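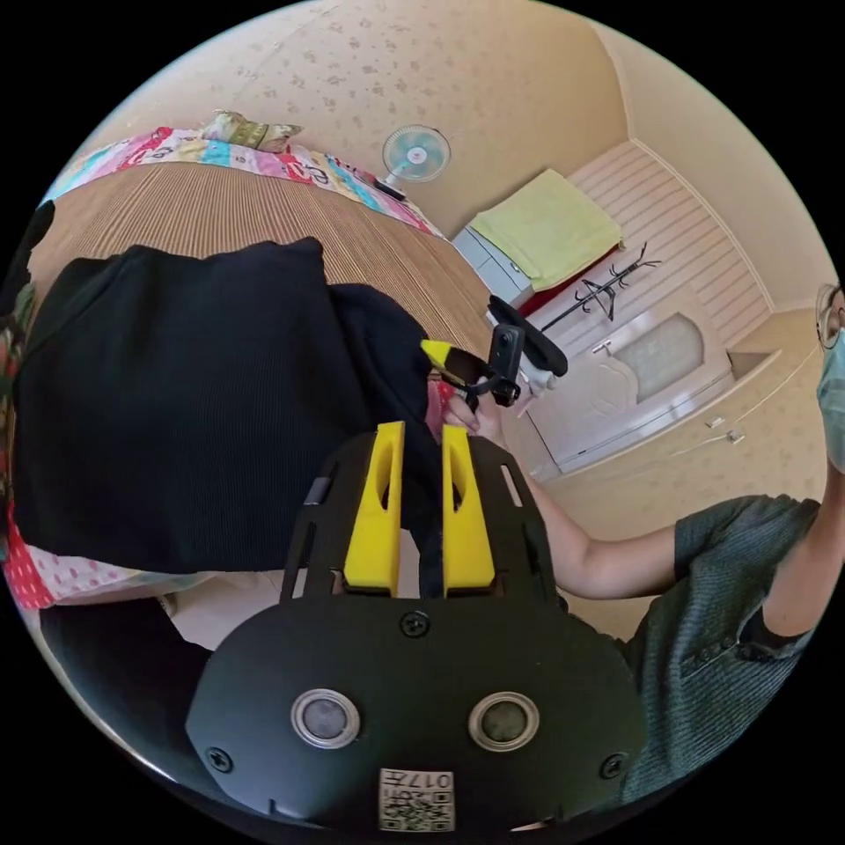 Jeveo fabric shaver, two months in. Bought it in June after the old one chewed a hole in my gray cardigan. Quick notes because I keep getting asked.

Good first. It takes pills off fast. Merino, acrylic, that fuzzy blend stuff from cheap coats, all fine. Three height settings on the guard. Lowest one is too close for anything loose-knit, I'd stay off it. Middle setting for nearly everything. Lint cup is big enough for 2 sweaters before it needs dumping, and it twists off instead of popping off, so no more gray fluff down my shirt.

Ribbed knits are the hard part with any shaver. The head rides along the tops of the ribs and skips the valleys. What works for me: lay it flat on something firm, pull it sideways a little with your free hand so the ribs open up, go with the ribs and never across. Slow. Cuffs last. Elbows and under the arms always take the longest, no way around it.

Battery is fine. Charges off a regular USB-C cord, which I have a drawer full of. I got an evening of closet cleanup out of one charge and then it just quit mid sleeve, no warning light. Annoying.

Noise: bad. Sort of a whiny rattle. My husband thought it was the bathroom fan dying.

Compared to the Traltent I had before, the Jeveo is heavier but the blade guard is way better made. The Traltent guard flexed and thats how I got the hole. The Kamolrat one my sister uses is gentler but you'll be there all night.

Don't use it on cashmere you care about. Get a comb. And empty the cup before you put it away, the fluff gets into the hinge.

Replacment blades come in a two pack, haven't needed one yet. Would I buy it again, yes, on sale. Four out of five.

3 comments

Huiling Cheng
Does it do okay on a couch? Mine is pilling like crazy on the seat cushions.

Ákos Katona
Used mine on a couch, top setting, no trouble. Took forever. Mine rattles too btw

Huiling Cheng
Thanks, ordering one tonight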